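Textile Conservation Workshop
Bench notebook, Nostau store: Pretemari coverlet, wet-cleaning trials
March 12, 2021
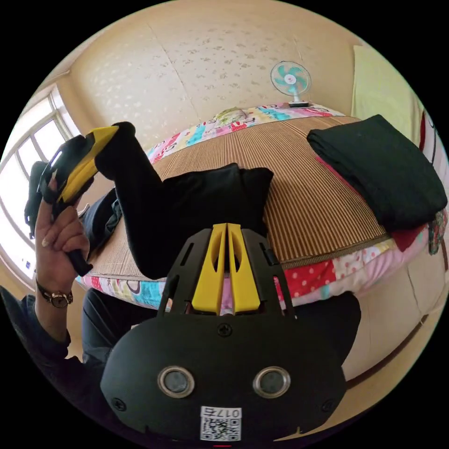

Entry made by Catherine Halliday. Present for the whole session: Kauko Ahonen. Ruth Dunmore attended for the dye tests only.

The purpose of the session was to settle whether the coverlet can be washed in full or must be treated by local cleaning and surface suction. The trustees have asked for a written recommendation in April, and the loan agreement with Zukent cannot be signed until they have it.

Condition on arrival at the bench was as recorded by Denise Inskip in the previous entry, with two additions. The lower hem has been turned twice, the second time with a modern polyester thread, and the stitches are pulling the ground cloth. There is also a tide line inside the left border which does not show in the earlier survey. It fluoresces under the ultraviolet lamp and has a sharp outer edge. Kauko considers it an old water mark carrying degraded size. I have left the cause open on the record sheet.

Dye tests. Each colour was tested at two places, one on the face and one on a loose end at the back. A drop of deionised water was applied, left for ten minutes and blotted under a glass weight. The same was done with the detergent solution at working strength.

Madder red: no transfer in either test.
Dark blue: no transfer in water. Very faint transfer in detergent on the second blot, none on the third.
Yellow: no transfer.
Green: no transfer, though the yellow component is badly faded on the face and the thread now reads as blue.
Brown outline: transfer in both. Fibres also came away on the blotter.

The brown is the difficulty. It is almost certainly an iron-mordanted dye and the thread is brittle wherever it has been used. Ruth tried a spot of conditioning solution on a detached length of thread and found no improvement in handling. She advises against any process in which the outline would carry the weight of wet cloth. I agree with her.

Acidity. Surface readings on the ground cloth gave pH 4.8 at the centre, 4.6 at the tide line and 5.1 near the upper hem. The meter was calibrated before and after. The readings are low for a linen of this age but consistent with the yellowing. They are the strongest argument for washing, and it should be said plainly in the report that local cleaning will leave most of the acidity where it is.

Wash trial on sample. The detached strip from the old lining was used. It was supported between two layers of net and given one bath in detergent and four rinses. The first rinse was strongly yellow, the fourth clear. Final pH 6.4. The strip shrank by two millimetres along the warp and did not change in width. Drying was done flat on glass with cold air, and took longer than I had allowed for.

Wash water. Conductivity from the deionising unit was high at the start of the day and the cartridge has been changed. The tank holds 600 litres, and a full treatment on the pattern of the trial would need more than the unit can supply in one day. If we go ahead, the storage drum must be filled the evening before. Dexter Kincaid is to confirm that the floor will take the drum as well as the tank. He has the original drawings.

Costs. The estimate in the file allows 2,000 pounds for materials, of which 871 is already committed for the net, the support board and the Tello lining fabric. The cartridge was not in the estimate. I shall move it to the general workshop account unless told otherwise.

Provisional view. Full wet cleaning is possible only if the brown outline is first supported throughout with fine net, stitched and not adhered. Kauko puts the stitching at 20 working days for one person. Local cleaning would take far less time and would make the coverlet fit for the Zukent display, but it would have to be looked at again within a few years. I should like both courses put to the trustees with the timings set side by side.

Outstanding:
Denise to send the photographs of the reverse taken before the lining was removed.
Repeat the detergent test on the dark blue at a lower strength.
Remove the polyester thread from the lower hem, keeping a sample in the envelope with the record sheet.
Ruth to write up the brown for the dye file, with the blotters attached.
Order blotting paper. The last packet is open.

C.H.

Added later, K.A.: second pH reading at the tide line gave 4.5. Meter rechecked and in order. Please use the lower figure.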